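Search this site Enter keywords Go

Arkard Biologics – Stitlow site
Cold store inspection, checklist with comments, 28/11/2024

1. Door seal closes fully. Yes. Lower corner is a little stiff.
2. Temperature log signed each shift. No. Two signatures are missing on sheet 53.
3. Alarm tested. Yes. It sounded after 24 seconds, limit is 40.
4. Quarantined vials kept apart. Yes, but the label on lot 434 is hard to read. Please print again.
5. Spill kit complete. Gloves only in small size. This was noted also in September.
6. Eyewash checked. Yes – the tag must be renewed. 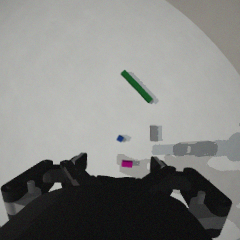
7. Waste bins closed and labelled. Yes.
8. Van Beek freezer serviced. The report is not yet in the folder, we have asked for it.

Result: passed with comments. Points 2 and 4 to be corrected before the next delivery of trial material.

Recent items
Troltari trial supply: packing rules
Stitlow visitor rules
Freezer defrost plan

© Arkard Biologics | Contact | Back to top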